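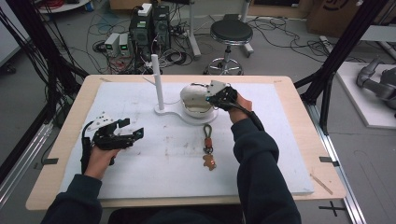 Traces grises sur une plaque de mousse blanche posée sur une table : comment les enlever ?

Forum Maison et entretien > Surfaces et meubles
Sujet ouvert le lundi 23 septembre
État : non résolu

brindille_b

Bonjour,

J'ai une table en bois clair dont je voulais protéger le plateau. En août j'ai acheté chez Amrani une grande plaque de mousse blanche, que j'ai posée dessus sans la coller. Elle couvre presque tout, il reste une bordure de bois au bord. Au départ elle était bien blanche, maintenant elle est pleine de traces grises, assez pâles, avec des marques de frottement un peu partout et une tache bleuâtre vers le milieu dont je ne connais pas l'origine.

Sur cette table on pose toutes sortes de petites choses : un bol argenté sur son pied blanc, un porte-clés avec un fermoir métallique et une breloque en forme d'ours, une tasse blanche en forme d'œuf avec sa soucoupe. On les déplace souvent et on les fait parfois glisser.

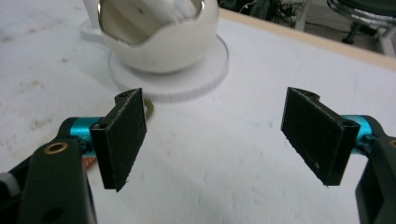 La soucoupe et le porte-clés sont mes deux suspects, mais je n'ai pas fait d'essai sérieux. J'ai passé une éponge humide avec du savon de Marseille. Les traces les plus légères ont un peu diminué, les autres n'ont pas bougé. J'ai aussi essayé une gomme d'écolier dans un coin, ça a étalé le gris.

Mes questions :
Est-ce que ça se nettoie, ou est-ce que la surface est abîmée ?
Est-ce que je peux poncer très légèrement ?
Si je dois la remplacer, qu'est-ce qui marque moins ?

Il y a aussi des bouts de ruban adhésif noir près des bords, j'ai peur d'arracher la surface en les retirant. Merci d'avance.

rabot-et-cie

Bonjour. Il faut d'abord savoir quelle plaque vous avez. Il y a deux familles qui se ressemblent beaucoup en magasin :

– le carton plume, avec une feuille de papier de chaque côté de la mousse ;
– la plaque de PVC expansé, sans papier, plus lourde et plus dure.

Regardez la tranche. Si vous voyez une fine couche qui se décolle à l'ongle, c'est du papier. Dans ce cas arrêtez l'eau tout de suite, le papier va gondoler. Une gomme mie de pain, tamponnée sans frotter, enlève une partie du gris. Le reste est dans les fibres et ne partira pas.

Si c'est du PVC, un chiffon microfibre, de l'eau tiède et 4 gouttes de liquide vaisselle suffisent pour la saleté de surface. Pour les marques de frottement, éponge de mélamine à peine humide, sans appuyer. Le métal laisse un dépôt gris sur les plastiques mats et la mélamine l'enlève assez bien. La soucoupe peut aussi marquer si le dessous n'est pas émaillé, passez le doigt dessus pour voir. Pour la tache bleue, alcool ménager sur un coton, après un essai dans un angle.

Poncer : sur du papier, jamais. Sur du PVC, au grain 2000 à l'eau, et seulement sur une marque isolée. Cela laisse une zone plus brillante qui se voit en lumière rasante.

Pour l'adhésif, sèche-cheveux à puissance faible, puis tirer à plat, presque parallèle à la plaque.

loutre.62

moi j'ai poncé la mienne au 280, résultat catastrophique, toute rayée et elle se salit encore plus vite. ne faites pas ça

Sinon vous la retournez, l'autre côté est sûrement propre.

brindille_b

Merci à vous deux. J'ai regardé la tranche : pas de papier, donc PVC je pense. Elle fait environ 4 mm. La mélamine a enlevé à peu près la moitié des traces sur la partie que j'ai testée. La tache bleue est toujours là, je n'ai pas encore d'alcool ménager à la maison. Je garde l'idée de la retourner si le reste ne part pas, et je vais coller des pastilles de feutre sous la soucoupe.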